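Trosdale Home Forum
Board: Walls and Paint
Topic: Large floral print in a small room – hang it or return it?

papercut49
Posted Mar 18, 2020
I have 16 rolls of a Babaei floral for the back bedroom and I'm losing my nerve. The room gets north light until June. My sister says a big print will shrink it. I paid 600 for the lot and Brirgate only takes back unopened rolls. Mine is the same idea as this one, on three walls.
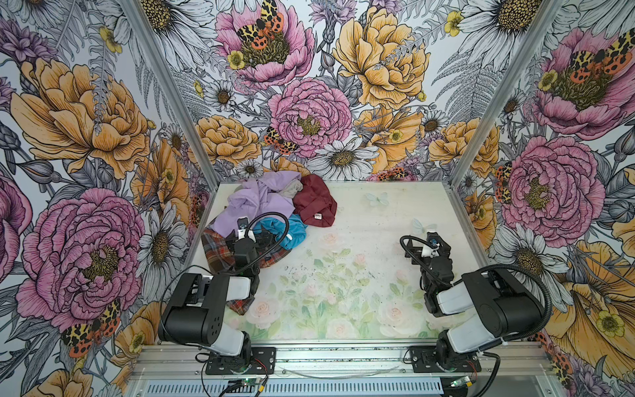

2 min read · 3443 views

brurnthorpe_hanger
Hang it. Big flowers do fine in small rooms as long as the ceiling and trim stay plain. What makes a room feel tight is a small busy repeat. Check the batch numbers before you open anything.

millie_r
Disagree. I did all four walls in a large print and took it down after a year. One wall would have been plenty. Put the rest in a closet for repairs.

papercut49
One wall looks unfinished to me – I've never liked it. What about matching at the corners?

brurnthorpe_hanger
Corners in old houses are never plumb. Wrap half an inch around, cut, then start the next wall on a fresh plumb line. You lose a little of the pattern and it won't show from the bed. 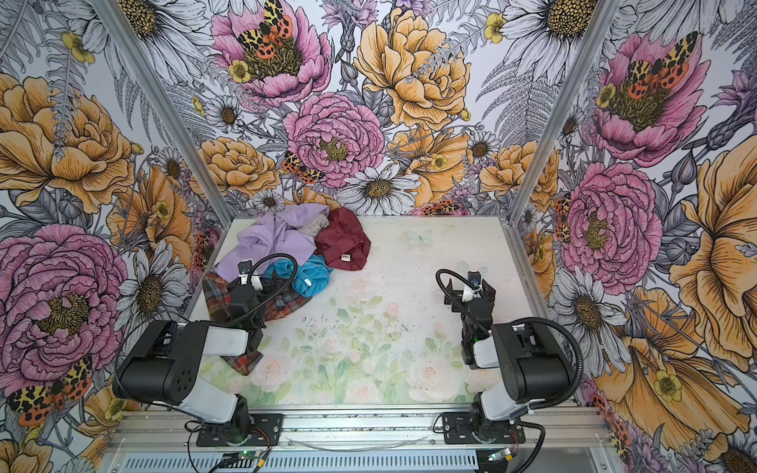

dryline
Pattern match matters less than paste, in my view. Use the one the maker lists, book each strip for the full time and don't rush it. On color, I would pull the bedding from the quiet parts of the print. Gray like those ferns is safer than pink like the peonies, and a red and brown check would be too much for me next to moths and daisies.

millie_r
I like a check with florals. Still say one wall.

papercut49
Opened the first roll tonight, so Brirgate isn't getting that one back. Starting behind the door.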